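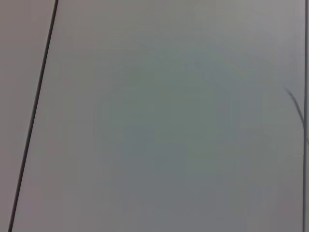
Pale gray, close up, with the dark line running down the left side.

The Gray Pages: Surfaces from the Dokthorpe House

Welcome, and thank you for stopping by! If you have followed my galleries for any length of time you will know that I have a weakness for plain things (my sister calls it a condition), and this page is devoted to one of the plainest of them all, a flat gray surface with thin dark lines at its sides. I have been working on the Dokthorpe house since February, mostly in the evenings after supper, and somewhere along the way I fell quite in love with gray.

It began with paint, as these things do. I had put 224 dollars aside for the downstairs rooms and thought I would be finished choosing in an afternoon. Well! The fan deck I brought home from Redow had so many grays in it that I spent the first week just carrying it from window to window, and the second week carrying it back again. There was one called Mateos that looked like wet slate in the shop and like lilac in my hallway, and I still think of it fondly, though I would never live with it.

So do take a moment with the picture at the top before you scroll on. At first it is simply gray, and then the colors start to come up. There is a faint cool tint through the middle, a little green and a little blue, and toward the upper right it goes so pale that it is almost white. Down low and along the left it warms up again, with the slightest bit of pink. I find that sort of drifting very restful, and it is the very thing I was hoping to get on my own walls and could never describe properly to the man at the paint counter.

And then the line! I am very fond of the line. It is thin and crisp and goes down at a slant, with a narrow strip on the other side of it that is a touch warmer, a little toward mauve. Set two grays side by side like that and each one tells you what the other is. I must have held 70 paint cards against one another before that sank in, and now I do it with everything, dish towels and envelopes included.

A few notes from the house, for those of you who wrote in to ask how it is coming along:

The hallway is done. Two coats, a cool gray, and I left the trim white. It looks blue before breakfast and I have decided to enjoy that.

The back bedroom is the warm one. I mixed the leftovers of two cans, wrote nothing down, and will be in real trouble if anybody ever bumps the wall with a suitcase.

The pantry door had a gap beside it wide enough to lose a pencil in. I meant to fill it. Then I saw how nice and dark it looked against the pale paint, so I straightened it up with a sanding block and left it alone, and I have had more compliments on that gap than on the whole of the hallway.

The stairs are still brown. We will not be discussing the stairs.

If you are choosing a gray yourself, my advice is to paint a good big board with it and move the board around the room for a few days, standing it up in the corner as well as by the window. Look at it in the morning and again with the lamps on. A little card from the shop will only ever tell you half of it, and you will want to see how the edges behave next to whatever it is going to live beside.

I would dearly love to see your own plain surfaces, too. Tabletops, cupboard doors, the side of the washing machine, anything at all so long as it is quiet. The last call brought in 300 pictures, and I looked at every one of them with a pot of tea at my elbow. The Onon gallery, with all the river stones, is still up for anyone who would like something a bit livelier, and I hope to have the kitchen to show you once I have made up my mind between the last two cards on the windowsill.

Engelbert Imhof

1,000 shares | 70 comments

Contact | Copyright Engelbert Imhof, all rights reserved | Back to top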